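Tallow: the household list > Archive > April 2023 > Message 2533

3 shares | 7 comments

Re: Where do all the chargers live?

From: Nithin Kaimal
To: the Tallow list

Dear all,

I have read Maud's message two times, and I would like to answer it properly, as we had the same trouble in our flat in Fotcombe until last December. I leave her text here and put my answers between, I hope this is the correct manner on this list.

> We have one drawer in the hall for "electrical" and it does not close any
> more. Every phone we ever owned seems to have left its charger behind.
> My daughter buys the coloured ones, my husband buys whatever the station
> shop has, and mine is always the one that has walked off.

With us it was two drawers and a biscuit tin. The tin was the worst, because one could not see into it without lifting the lid, and so each person who looked for a charger emptied it on the bed and put back only the half.

I would say first that a drawer is a bad place for chargers. The prongs catch in the cables, the cables catch in the runner of the drawer, and when you pull it strongly the whole front comes away. I have glued our front back with wood glue and two clamps, and it held, but there is a gap at the left side which my mother-in-law mentions.

> I was thinking of a box with compartments, like for screws. Leemans has
> one on the top shelf at the back, near the paint. Has anyone used such a
> thing for plugs?

We have bought exactly this box from Leemans. For screws I find it very good and it now has my screws. For chargers the compartments were too narrow: a cube goes in, but then you can't get two fingers beside it to take it out again, and you must turn over the box. The larger model would fit better, I think, but it is too deep for our shelf and I did not want to make a new shelf for chargers.

After the box we tried small bags with a zip. My wife wrote on each bag what was inside. This was beautiful for perhaps a week. A bag must be opened and closed, and a person who is late for the bus will open it and will not close it.

What has stayed is the simplest, a plastic basket, the grey kind which lets some light through, with a slot for the hand in the rim. You can see from the side if there is something in it. It has no lid. You throw the charger in and you have finished. I think the missing lid is the whole secret, if there is a secret.

> How do you decide what to keep? I can't bring myself to throw a working
> charger away, and I don't know which ones work.

This needs a table and one quiet hour. I do it in the following way, and I apologise if it is too detailed.

Take everything out, from all the places. The drawer, the tin, the bag you took on holiday, the socket behind the sofa. Look also in the coats. Put all of it on a table with nothing else on it from the household, so no post and no fruit bowl. Then take away the cables first and hang them over the back of a chair. The cables are a separate job, and if you mix the two jobs you will stop in the middle and it will all go back in the drawer.

Then spread out the chargers so that they don't lie on each other. A light table is good for this because the dark and the coloured ones show well on it. Our cubes are mostly coloured, blue and pink and teal, with a red one also, and I was against these colours when they came into the house. I have changed my opinion. A white charger looks like every other white charger, but everyone knows which one is the pink. The small devices with a display, the two red and the teal, go into the same basket, on top, as they are the ones we reach for most. I keep the basket at the far side of the table while I sort, and put nothing in it until I have decided.
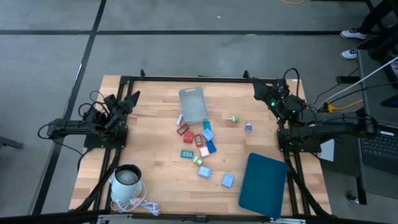 Should a charger be kept if you no longer have the phone it came with? Keep it if the socket for the cable is a kind you still use and the plastic is whole, and otherwise let it go to the recycling.

I give more attention to the plastic than I did before. I look for a crack along the seam, for a prong that moves when it should not, and for a brown mark near the holes. If I find one of these, the charger goes out the same day and I don't test it first. I used to test them first. My brother, who is an electrician, was not pleased to hear it.

For the ones which look sound, I read the small print. You will need strong light, or take a photograph with the phone and make it larger. There is a line for output, with volts and amperes, and sometimes it says the watts also. We have one of 20 W which everybody wants, and a big one of 100 W for the laptop, and this big one does not go in the basket at all. It lives with the laptop. I think this rule prevented more quarrels than any other, because before that it was travelling through the whole flat.

The small old ones give so little that a modern phone takes the entire night. They are still good for a bicycle lamp or a toothbrush. We keep two of them for this and the rest I brought to the recycling place behind the fire station, where there is a cage for small electrical things. You don't have to pay and you don't have to sort.

> And labels? My sister labels everything. I find it a bit much but I am
> willing to be persuaded.

I am between you and your sister. On the basket we have no label, it would be foolish, one can see what is in it. On the chargers themselves I put one letter, with the white tape from Trusico, on the flat side, away from the prongs. The letter is for the room and not for the person. K is kitchen, S is the small bedroom. When it was for the person, it became a matter of property and we had discussions. When it is for the room, a charger that lies in the wrong room is simply lost and anyone may bring it back.

Please don't use paper labels with water-based glue. They become loose when the charger gets warm, and then you find the label on your sleeve at work. The Trusico tape costs a little more, I paid 50 pence extra compared with the other one, and so far it has stayed on.

If your daughter has the coloured ones, perhaps you don't need letters and can give one colour to each room. We could not do this as we have several blues which are nearly the same, and we could never agree which was the light blue and which was the pale blue. In the evening with the lamp on, it was impossible.

> The other thing is where to put it. There is no socket in the hall, so
> everyone charges in the kitchen, and the worktop looks like the back of
> a television.

We had this also. The advice I can give is to put the basket where people take off their shoes, even when there is no socket. The basket is for the chargers which rest. The ones which are working are in the wall, and I have stopped to fight against those. I only ask that in each room there is not more than one extension lead, and that nothing charges on the bed or under a cushion.

For the worktop, what helped us was to choose a corner far from the sink and from the kettle, and to put there a tray. The phones lie on the tray. When the tray is full, the kitchen is closed for phones. The tray came from my wife's aunt and it has a painting of a harbour, so people are also careful with it.

> Sorry for the long moan. I will report back if I ever see the bottom of
> the drawer again.
> Maud

Please do report, and it was not a moan.

I would add one thing you have not asked. After we had sorted, there were some chargers left over which were perfectly good and too many for us. I did not want to put them back "for the case", as this is how the tin began. I gave them to the students upstairs, who took everything except a grey one with a very short cable fixed to it. This one I still have. If somebody on the list has a use for a short grey charger with the round plug, of the sort that was for older cameras, please write to me directly and I can leave it at the counter of Leemans, where they know me by now.

Also I have a question for the others. How do you keep the cables? We have them hanging over hooks on the inside of a cupboard door, and each time the door is opened they swing and one falls down. I have tried the ties with hook and loop, but they collect hair from the cat. I have seen that some people roll the cable and put it in the cardboard part of a kitchen roll. Does it not damage the cable after some months? I would be glad for an answer from someone who did it for longer than one winter.

With kind regards from Fotcombe,

Nithin Kaimal

--
You receive this message as you are subscribed to the Tallow household list. To stop the messages, write to the list with the single word "leave" in the subject.

7 comments | Share this message (3)

Recent on the list
Where do all the chargers live?
Re: Drawer front has come off again
Hooks for the inside of cupboard doors, which glue?
Re: Re: Trusico tape on glass jars
Is the recycling cage full or is it only me
Selling: shoe rack, Fotcombe, to collect

This archive uses cookies to remember your reading settings. Accept | Change settings

Get the Tallow digest once a month by e-mail. Sign up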